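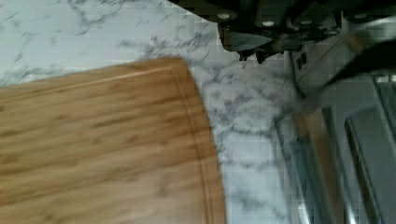 Bamboo board with a juice groove, on the counter.

Many people ask me how to keep food from the restaurant good until the next day. I worked five years in the kitchen of the Skoryk, so I share what we told our guests.

Open the box when you come home. Fried things must not stay closed with their own steam. Sauce goes in a small jar, salad in another one.

Cut big meat before you put it in the fridge, then it cools faster. A board with a groove catches the juice, and you can pour it back on the meat.

Fried chicken and fries do not like the microwave. Heat the oven to 400 and give the chicken 16 minutes on a rack. Fries need less, look at them after 5.

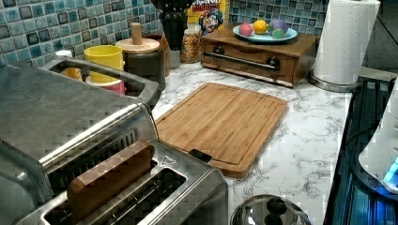
Toaster oven, with a two-slot toaster in front of it.

Cornbread I cut in half and warm with the cut side up, 4 minutes. Put butter after, not before.

Rice wants one spoon of water and a cover. Eat it the next day, do not keep it for the weekend.

Lemonade with fruit separates in the fridge. Shake it well and add the ice only in the glass.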